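Publicaciones > Aprendizaje por demostración > Informe técnico > Sección 4
Tiempo de lectura: 7 minutos

4. Adquisición y segmentación de las demostraciones

4.1. Modalidades de demostración

El conjunto consta de 105 demostraciones, correspondientes a 7 tareas domésticas de superficie y manipulación ligera, registradas en agosto en las instalaciones de Durnach. Se emplearon 2 modalidades. En la modalidad manual (M), el demostrador ejecuta la tarea con sus propias manos y el sistema estima la pose de ambas muñecas y la configuración de los dedos a partir de vídeo tomado a la altura de la cabeza. En la modalidad remota (R), el demostrador gobierna los dos brazos de la plataforma Skarniver mediante la interfaz Odance, y se almacenan las consignas articulares junto con las lecturas de fuerza en los efectores.

Participaron 11 demostradores, ninguno de ellos con experiencia previa en teleoperación. Todos realizaron primero la modalidad manual. El orden no se aleatorizó, y la posible transferencia de aprendizaje entre modalidades se trata como una limitación en la sección 6. Las instrucciones se dieron por escrito y definían únicamente el estado final de la tarea; la elección de la mano dominante, la postura y el orden de los pasos quedaban a criterio del demostrador.

Las tareas de superficie plantean una dificultad que no aparece en las de recogida y colocación. El contacto se mantiene durante intervalos largos, la fuerza normal es relevante y la trayectoria de la herramienta admite muchas soluciones equivalentes. Dos ejecuciones correctas de una misma limpieza pueden compartir muy pocos puntos de paso. Por este motivo la comparación entre demostraciones se efectúa sobre la secuencia de segmentos y sobre las relaciones de contacto, y se prescinde de la distancia directa entre trayectorias.

4.2. Asignación de funciones a cada mano

Cada demostración se divide en segmentos contiguos. A cada segmento se le asocia una etiqueta por mano, tomada de un vocabulario cerrado: libre, aproximación, agarre, presión con herramienta y apoyo. La etiqueta de apoyo se reserva para el contacto de la palma o de los dedos con una superficie fija cuando no existe objeto entre ambas. La segmentación inicial es automática y se basa en cambios de velocidad de las muñecas y en la aparición o desaparición de contactos estimados. Yutong Ding y Tahsin Fakir revisaron después todos los límites por separado y resolvieron las discrepancias sobre el vídeo original.

Figura 3. Modalidad manual, tarea de despeje y limpieza de una mesa de tenis de mesa. Segmento etiquetado como agarre (mano derecha) y apoyo (mano izquierda).
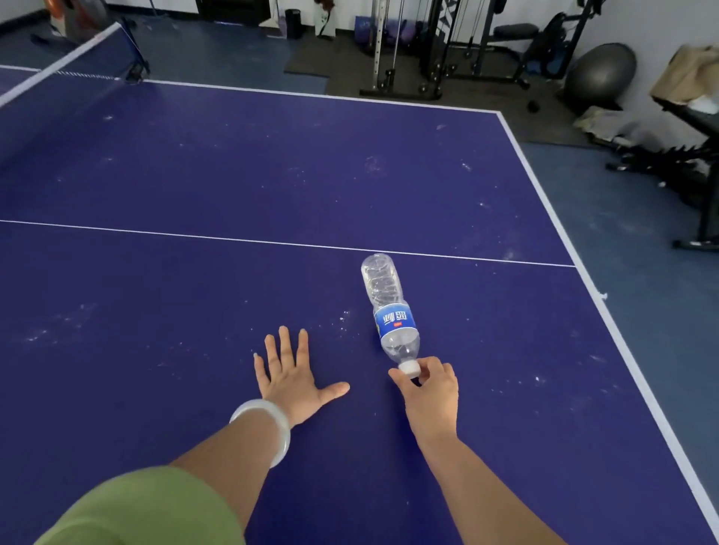 La función de apoyo resultó ser la etiqueta con mayor desacuerdo entre revisores. La razón principal es que una mano detenida sobre la superficie puede estar soportando parte del peso del tronco, estabilizando la mesa o simplemente en reposo, y el vídeo no permite distinguir estos casos sin medir la fuerza. El criterio adoptado es geométrico: se etiqueta como apoyo toda mano con la palma hacia abajo en contacto con la superficie, con independencia de la carga que transmita. En el segmento de la figura 3 la mano izquierda cumple esta condición, con los dedos extendidos sobre el tablero, mientras la derecha sujeta la botella por el tapón blanco. La prensión se produce por el extremo del cuello, entre el pulgar y los demás dedos, y la botella está tumbada. Para el detector de agarres se trata de un caso desfavorable, dado que el modelo de objeto predice la prensión en el cuerpo cilíndrico y asigna al tapón una probabilidad baja. El plástico transparente agrava el error en la estimación de profundidad, de modo que el contacto se confirmó a mano en la revisión.

La adaptación de este agarre a Skarniver exige una decisión adicional. La pinza de la plataforma tiene dos dedos paralelos y no puede reproducir una prensión con varios dedos alrededor de un tapón. Se evaluaron dos sustituciones: conservar el punto de contacto y modificar la orientación de la pinza, o conservar la orientación de la muñeca y desplazar el contacto hacia el cuerpo del objeto. Se optó por la primera cuando el objeto es rígido en la zona de contacto y por la segunda en los demás casos. La regla se aplica por categoría de objeto y no se ajustó por demostrador.

Un segundo problema procede de los objetos que el demostrador lleva puestos. Una pulsera rígida en la muñeca, como la de color blanco translúcido que aparece en varios segmentos de esta tarea, introduce un borde de alto contraste que el estimador de pose puede confundir con el límite entre mano y antebrazo. El efecto es un desplazamiento del origen de la muñeca a lo largo del eje del antebrazo. Se corrigió fijando la longitud de la palma para cada demostrador a partir de una secuencia de calibración. No se pidió a los participantes que se quitaran accesorios, puesto que uno de los objetivos era conservar las condiciones ordinarias de ejecución.

4.3. Segmentos de presión con herramienta deformable

El paño constituye la herramienta más frecuente en las tareas de superficie. Su geometría varía de un instante a otro y la mano lo oculta en gran parte, por lo que no se intentó reconstruir su forma. Se representa mediante la huella visible sobre el plano de la mesa y el centro de presión estimado, que se aproxima por el centroide de las yemas y la base de la palma. Esta representación pierde información sobre los pliegues, pero mantiene la que necesita el controlador: dónde se presiona y qué área queda cubierta.

Los bordes de la superficie requieren un tratamiento específico. En la modalidad manual los demostradores dejan que el paño rebase el canto de la mesa sin modificar de forma apreciable la postura del brazo. En la modalidad remota, en cambio, tienden a detener el efector antes del límite, previsiblemente para evitar la pérdida de contacto. El resultado es una franja perimetral con cobertura insuficiente en las demostraciones R, que la política aprendida hereda. La huella se extiende por ello fuera del plano de la mesa, y los puntos exteriores se marcan como válidos sin fuerza normal asociada.

La figura 4 muestra un segmento de la modalidad manual en el que la mano derecha presiona un paño gris arrugado junto a la esquina derecha de la mesa. El paño sobrepasa la línea lateral blanca. La mano izquierda conserva la etiqueta de apoyo.

Figura 4. Modalidad manual, misma tarea. Segmento etiquetado como presión con herramienta (mano derecha) y apoyo (mano izquierda).

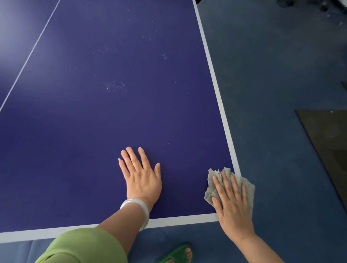

Según Nadja Baumgartner, en comentarios a una versión preliminar de este informe, la etiqueta de apoyo debería eliminarse de las demostraciones destinadas a un robot de base fija, porque la plataforma no necesita descargar peso sobre la mesa y porque imitar ese contacto añade una restricción cinemática que reduce el espacio de trabajo del otro brazo. Propuso además que la mano correspondiente se considerara libre y que el planificador decidiera su posición. La observación es pertinente para Skarniver en su configuración actual. Sin embargo, la supresión previa de la etiqueta impediría reutilizar los datos en plataformas móviles, en las que el segundo contacto puede mejorar la estabilidad durante el frotado. Se mantuvo por tanto la anotación y se añadió un indicador binario que permite ignorarla en el entrenamiento.

Ambas variantes se entrenaron con la política Sima, sin cambios en la arquitectura ni en los hiperparámetros. En la variante sin apoyo, el brazo izquierdo recibe un coste de proximidad que lo mantiene alejado de la región de trabajo. En la variante con apoyo, la posición de la palma se traslada al efector izquierdo con una fuerza normal reducida y constante. El valor de esa fuerza no se deriva de las demostraciones manuales, que carecen de medida, y se tomó de los registros obtenidos con Odance.

4.4. Correspondencia entre modalidades

Para combinar los datos M y R se alinean las secuencias de etiquetas mediante programación dinámica, con un coste de sustitución menor entre aproximación y libre que entre cualquier otro par. La alineación se realiza dentro de cada tarea. Los segmentos sin correspondencia se conservan con un peso inferior. La mayoría proceden de la modalidad remota y corresponden a pausas, a correcciones de orientación de la pinza y a reintentos de agarre.

Parveen Biswas efectuó un análisis separado de los reintentos. Los de corta duración se fusionaron con el segmento de agarre posterior; los que implicaban soltar el objeto se mantuvieron como segmentos independientes, ya que contienen información útil sobre la recuperación ante fallos. En las demostraciones manuales este tipo de evento es poco frecuente y no se modeló.

La apariencia de la superficie no interviene en la alineación. Se consideró emplear las marcas visibles del tablero como indicador de progreso, pero el contraste de las motas claras depende de la iluminación y del ángulo de visión, y el detector producía resultados inconsistentes entre fotogramas próximos. El progreso se define en su lugar como la fracción del plano de trabajo cubierta por la huella acumulada. La medida no informa de si la superficie ha quedado limpia, y no debe interpretarse en ese sentido. Las evaluaciones de la sección 5 incorporan una inspección visual a cargo de Yupin Tanasarn, realizada sin conocer la variante de la política empleada en cada ensayo.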